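# Zalmont Opens Orders for Wrist-Camera Gripper Kit, With Fewer Promises Than Usual

February 14, 2021
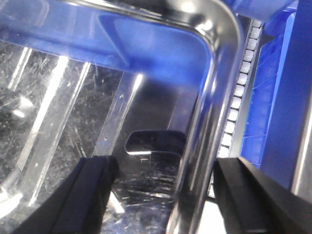

What does the kit do that a bare two-finger gripper doesn't?

It puts a small camera at the wrist, so the software gets a close view of the fingers and whatever is between them. Zalmont sells the camera, the fingers, the mount and the software as one box, called Indo. The robot arm is not included.

Zalmont is taking orders for Indo from today at $927 per kit, with shipping in six weeks. The company has read plenty of announcements in this field, and written one or two it would like back, so the claims in this one are kept short.

Indo is meant for picking small parts out of bins, trays and metal pans. Shiny steel is still hard. A polished rim throws bright streaks into the camera, scratched clear plastic does much the same, and a dark part lying on a reflective floor can look a lot like a hole in it. The software scores each possible grasp and stops when the score is low. Buyers should expect it to stop often on their worst bins, at least at first.

"I've sat through demos where every part is a bright cube on a gray mat," said Ayuba Gbeho, product lead at Zalmont. "If your supplier can't show you a bad surface, ask why. Ask us too."

The kit was tried in December at Ristić, a contract packing shop that runs mixed small parts. Ristić did not agree to a success rate being printed here, and Zalmont doesn't think a number from one shop would tell another shop much. The trial did lead to a change in the fingertips, which are now matte black on every kit.

"Setup took us longer than the manual said it would," said Hưng Hứa, who ran the trial for Ristić. "The grasping was fine on most trays. On the steel ones I'd want to keep watching it, and I told them so."

Zalmont has since rewritten the manual. It now allows a full day for setup — the old one said an afternoon.

Each kit comes with five spare fingertip pairs and a license for Editz, the labeling tool used to mark up images from the buyer's own bins. Editz runs on a local machine and holds up to 40 saved bin profiles. There is no subscription. Paid support is sold separately, and a shop with nobody comfortable editing a config file will probably need it.

Kits can be returned within six weeks of delivery, less shipping. Orders and questions go to the Zalmont sales desk, which can also run a test on parts and containers mailed in by the buyer. Send the scratched ones.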